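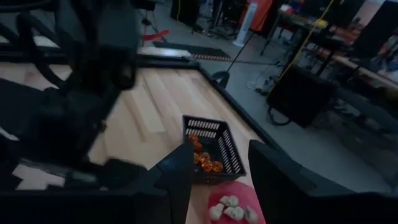
Sorting Out the Little Stuff: Our Project Report

Our group picked the dullest problem we could think of, which was small party bits and play food that never end up back in the right container. The share room at Irkton had a whole drawer of them (orange decorations, dumplings, tiny brown things that roll everywhere) and packing up took forever! I wanted to see if plain slotted baskets would do a better job than the deep tub we'd been using, which we all called the Troltedley for reasons I can't remember.

We had a budget of 3022 cents. I know that's a weird way to write it, but our teacher wanted everything in cents so the spreadsheet would behave. The baskets took most of it, and we had 509 left at the end.

My favourite part was tipping everything out and starting over. I did it way more often than the plan said.
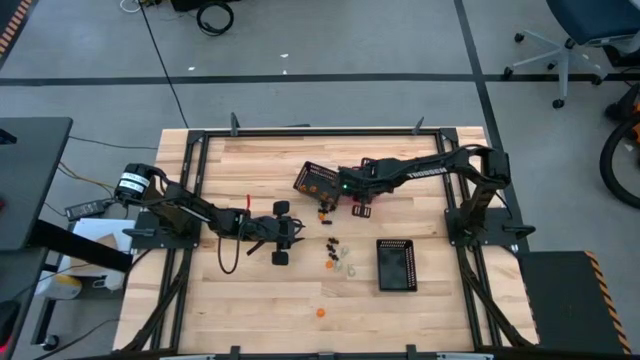

Why use baskets with holes instead of solid bins?
You can tell what colour things are from the side, so you don't have to dig through them to find the orange ones.

The downside showed up pretty quickly when we tried the tiniest beads from the Redar craft kit. They went straight through the slots and I was crawling around on the floor for ages. We ended up giving those their own jar.
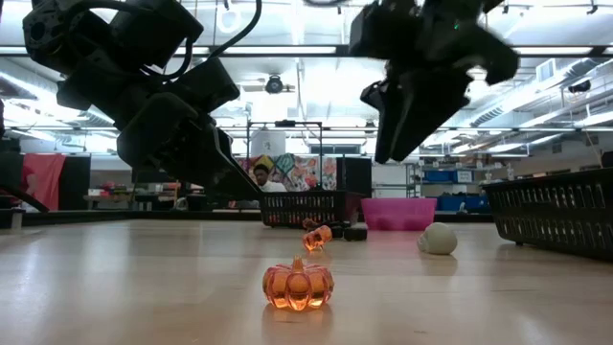
Fig. 3. Pumpkin and skull on the table, with baskets and the pink basin behind.

We also argued about whether to sort by colour or by theme. I was on team colour, but Halloween things kept wrecking it, so theme won and I'm still a bit sore about it.
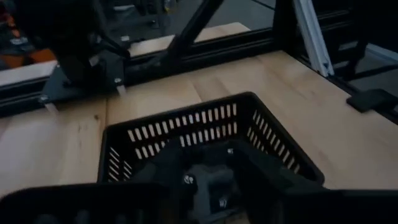 Labels were the last thing we worked on, in October, and I left them too late. The Teixeira tape we bought was lovely and wide, great on a flat lid and hopeless on anything else. With two rows of slots stacked up the back walls of a basket like this one, a wide label covers the openings you want to look through, so I'd try a tag tied to the rim next time. I'd also cut the labels before packing day. We printed 218 of them and used maybe a quarter, and the rest are still in my pencil case.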